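Sing with us: new voices wanted for the Rumbridge Singers

We are a friendly mixed choir based in Rumbridge and we're looking for new singers in all parts to join us for our summer project. If you like singing, can give us one evening a week and don't mind a bit of homework between rehearsals, please read on! You don't need to have been in a choir before, and plenty of us hadn't sung a note in company since school when we came along for the first time.

What we're singing

The main piece is the Milow Cantata, a setting of six sea poems for choir, piano and a small group of strings. It lasts just under forty minutes and it is great fun to sing, with big tunes for the basses (they don't always get them, so they're very pleased) and a slow fourth movement for unaccompanied voices that still gives me goosebumps. We started work on the first two movements in May and they are coming along nicely, but there is masses left to learn and new people won't be far behind.

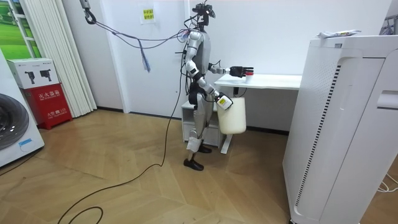

Alongside that we'll be doing a handful of shorter pieces: two folk song arrangements, a Danish evening hymn and a very silly round about a goose. The hymn will be sung in Danish. Please don't let that put you off, as we learn it by ear, line by line, and there's a recording to take home.

The concert is in the Lykkegaard Hall, which seats 300 and has a lovely warm sound. Last time we sang there we very nearly filled it, and the noise when everyone joined in with the last number was something else.

Who we're looking for

Tenors, first and foremost. We always need tenors, and low altos who fancy a go at the tenor line are very welcome too. We'd also love a few more second sopranos and at least a couple of proper low basses, the kind who can reach the bottom E in the third movement and stay there for four bars. First sopranos and altos have a little less space but do still get in touch.

You don't need to read music. It helps, of course, but we send out practice tracks for every part, and in rehearsal you'll be next to someone who knows the notes. There's no audition. We'll ask you to sing a few scales with the section leader, just to find out where your voice sits most comfortably.
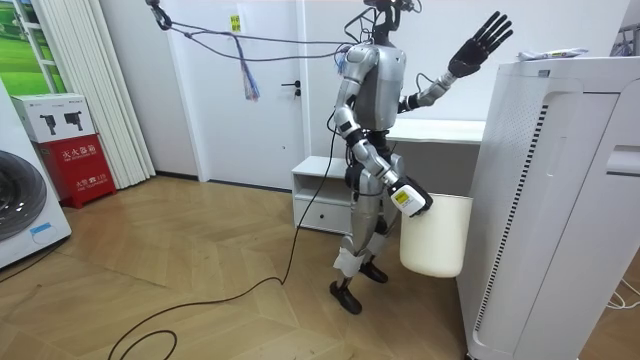
Rehearsals run from 7.15 to 9.15 in the evening with a tea break in the middle. We begin with ten minutes of warm-ups, then usually split into high and low voices for an hour before coming back together. We'd ask you to come to at least eight rehearsals before the concert, and to both of the last two. If you work shifts, tell us and we'll do our best to fit round them.

What it costs

Your first two rehearsals are free. After that the summer project is £35, or £15 if you're a student, under 25 or out of work. This includes loan of the music. Thanks to a grant of £500 from the Jernberg Fund we also have several free places, and you only need to ask. We won't want to see any paperwork. 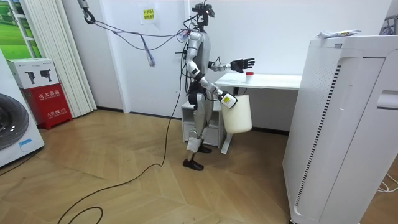 The white desk and herringbone floor.

How to join

Send us an email through the contact page with your name, the part you think you sing ("no idea" is a perfectly good answer) and anything we should know about getting you in and seated comfortably. There is step-free access at the side door and we can print large-type copies of the words.

Please write by 2/6/19 if you can, so we can order enough scores. Bring a pencil and a bottle of water to your first rehearsal, and come ten minutes early so we can say hello and find you a seat in your section. We're really looking forward to hearing you!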